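Returns and Refurb Board > Shop floor talk > Arm on the bag line, anyone else got one?

benchrat_perdale
Posts: 533
August

We've had the arm on bags since spring at Perdale and I'd like to hear from people who aren't selling it. The pitch from Zendwood was that it picks the bag up by the top handle, we check the inside, it moves on to the next. Less lifting for us, more bags per shift. Target is now 430 a day between three of us. It used to be 300 between five.

My gripe is the handles. A returned rucksack never sits the same way twice, and the handle is black, the bag is black and the lining is black.

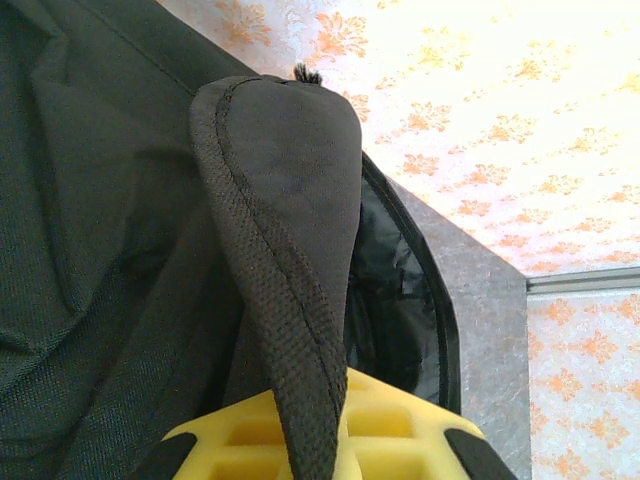
Top handle on a black rucksack, threads coming loose at the top end.

I'd bin or mend that one. The arm has no opinion on it. So who's doing the checking now there are two fewer of us?

---

tillyhook
Posts: 88

We had the same talk at Sukmont. "Nobody loses their job", and then two people's contracts weren't renewed, so strictly speaking they were right. I will say my shoulder is better than it was last year.

---

benchrat_perdale

Glad about the shoulder, I mean it. Mine's the same as ever, because I now stand at a screen pressing "try again" and then lean over to sort the handle out myself. Same reach as before, only I have to wait for the light to go green first.

---

Marsh_Lane_Mick
Posts: 1,190

Bit unfair. I look after the Sandu cells at our place and most of the trouble is how the bags are put down. Handle up, zip open, leave it alone. If your lot are chucking them down any old how, no machine will cope.

---

benchrat_perdale

"How the bags are put down" is a job, Mick. Somebody does it. It used to be part of picking the bag up and looking at it, and now it's a separate task with its own line on the sheet and no extra time for it. This is what we're setting up all day, main compartment open and the handle lying over the yellow gripper: 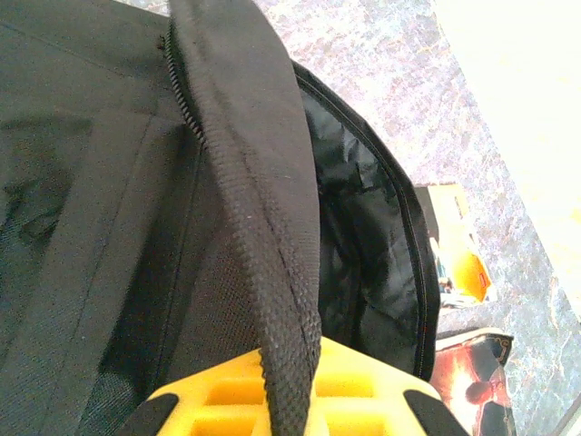 and then you've still got to get a hand down into the lining, as that's where people leave things. Coins, keys, half a sandwich once. I asked the Zendwood chap if it could feel for that and he said it was "on the list". The list must be a long one by now.

---

Marsh_Lane_Mick

Fair enough on the pockets. Ours doesn't do pockets either. I'd still take it over doing the whole shift by hand, and so would most of my team if you asked them.

---

tillyhook

Did anyone ask them though? We got a poster.

---

greyoverall
Posts: 41

New here, night shift, different firm. Ask to see how "handled" gets counted. Ours logged every lift as a bag done, including the ones it put straight back down for us to redo. Our rate looked marvellous and the target went up on the strength of it. Took our rep a month to get the redos shown separately.

---

benchrat_perdale

That's useful, thank you. I'll ask for the redo count at the next briefing. If they don't keep one I'll start a tally on the back of the sheet and post it here.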